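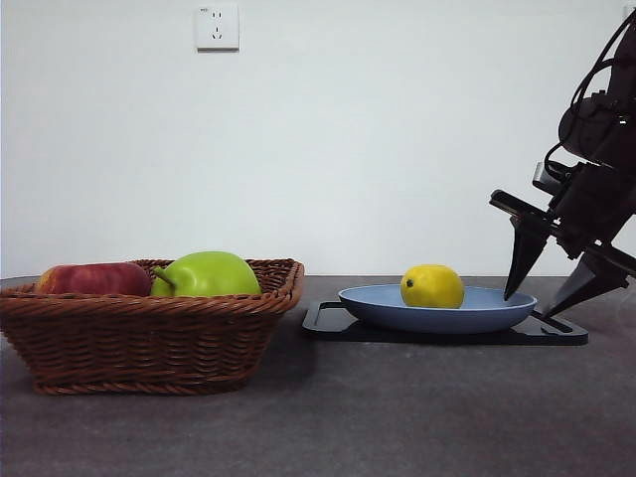
Konano's word on the Verngate two-finger gripper, left in the reviews section of this page, was that it "picks up a lemon like it's apologizing to it," and that the older Ortner jaws never apologized to anything. Four stars. The missing star was for the manual, which we are rewriting.

Verngate Two-Finger Gripper, long-finger version
Sold by Onodden. Ships without arm, without wrist camera, without fruit.

What it's for
Bench work with things that roll, bruise or cost more than you'd like. The fingers are tapered and black, and they open wide enough to reach into a shallow dish and come down on either side of something round. They will also come down on the rim of the dish if your calibration is off. We have a good deal of practice at that.

Specifications
Finger opening: 188 mm between tips, fully open
Grip force: adjustable, 40 N maximum
Default grip force: 20 N
Closing speed: three settings, of which you will use the slow one
Warranty: 60 weeks, crushed fruit excluded

How it compares with the Ortner
We sell both, so we have no favorite, except that we do. The Ortner parallel jaws are short, square and very strong. Give them a machined block and they are a pleasure. Give them a pear and you'll be wiping down the table. They close along a straight line, and anything egg-shaped tends to squirt out the front like a bar of soap.

The Verngate fingers lean in toward each other, so a rounded object settles into the gap between them. You give up some holding strength for that, and if you lift heavy metal parts all day you should buy the Ortner and stop reading. For mixed objects on a table we reach for the Verngate first.
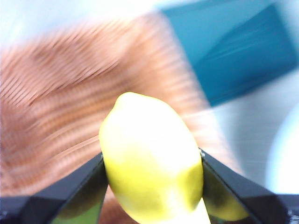

Wrist camera view: lemon held between the two fingertips.

Using it with a wrist camera
Most buyers fit one sooner or later. Mounted close to the fingers, it gives you a fine view of the thing being gripped and a much worse one of everything else, especially with the arm moving. Bright yellow objects under strong light wash out toward white on top, so turn the exposure down before you blame your detector. A second, fixed camera beside the table is worth the extra cable. If you can only afford one, get the fixed one and learn to live with the guessing.

Mounting
Four bolts and a locating pin. The pin goes in one way. The bolts will go in several ways, so check the plate is flat before tightening. Leave slack in the cables at the upper joints or the arm will find the slack for you.

In the box
Gripper, two fingers, bolts, pin, hex key, power lead, old manual
New manual: expected in June

Spare fingers are sold in pairs. Please don't write to us asking for just the left one.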